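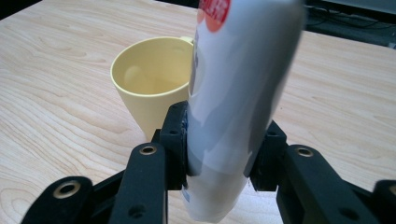 # 튜브에 남은 내용물, 끝까지 쓰는 방법이 있나요?

**Mali Lewis**

선크림이나 핸드크림 같은 튜브형 제품을 자주 씁니다. 눌러도 더 안 나오길래 지난 금요일에 빈 튜브 하나를 가위로 잘라 봤는데, 안쪽 벽에 꽤 많이 붙어 있었습니다. 주방 저울로 재 보니 6g 정도 됐습니다.

치약처럼 끝에서부터 말아 올려도 플라스틱 튜브는 금방 다시 펴집니다. 거꾸로 세워 두는 것도 해 봤는데 뚜껑이 좁은 제품은 자꾸 넘어집니다. 자르지 않고 쓰는 방법이 있는지, 잘라야 한다면 그 뒤에 보관은 어떻게 하는지 궁금합니다. 튜브 짜개도 찾아봤는데 Novberg라는 곳에서 나온 것과 Droren 것이 있더군요. 써 보신 분 계신가요?

---

**Osian Wogan**

재질에 따라 다릅니다. 알루미늄 튜브는 접으면 그대로 있으니 말아 쓰면 되고, 플라스틱 튜브는 탄성이 있어서 집게가 필요합니다.

저는 이렇게 합니다.

1. 뚜껑을 닫고 튜브를 탁자에 눕힌 다음, 자나 칫솔 손잡이로 끝에서 입구 쪽으로 밉니다.
2. 빈 부분을 접어서 사무용 집게로 고정합니다.
3. 더 안 나오면 뚜껑 쪽을 아래로 해서 컵에 하룻밤 꽂아 둡니다. 넘어지는 문제는 컵을 쓰면 해결됩니다.
4. 그래도 남으면 가운데를 가로로 자릅니다. 끝을 자르는 것보다 손가락이 잘 들어갑니다.

자른 다음에는 위쪽 조각을 살짝 오므려 아래쪽에 씌워 두면 뚜껑 역할을 합니다. 지퍼백에 한 번 더 넣고 5일 안에 씁니다. 선크림은 공기가 닿은 상태로 오래 두지 않는 게 좋고, 냄새나 색이 변했으면 버리세요. 눈가에 바르는 제품이나 연고는 저라면 자르지 않습니다.

짜개는 Novberg 것을 씁니다. 롤러식이고 폭이 63mm라서 큰 튜브는 안 들어갑니다. 사기 전에 튜브 끝부분 폭을 재 보세요. Droren은 안 써 봐서 모르겠습니다.

---

**ornach718**

그냥 자르세요. 짜개 샀다가 서랍에 넣어 놓고 안 씁니다. 케첩은 뚜껑 닫고 세게 흔들면 나와요.

---

**Mali Lewis**

답변 감사합니다. 컵에 꽂는 방법부터 해 보겠습니다. 핸드크림 튜브는 폭을 재 보니 63mm보다 조금 넓어서 짜개 대신 집게를 쓰려고 합니다.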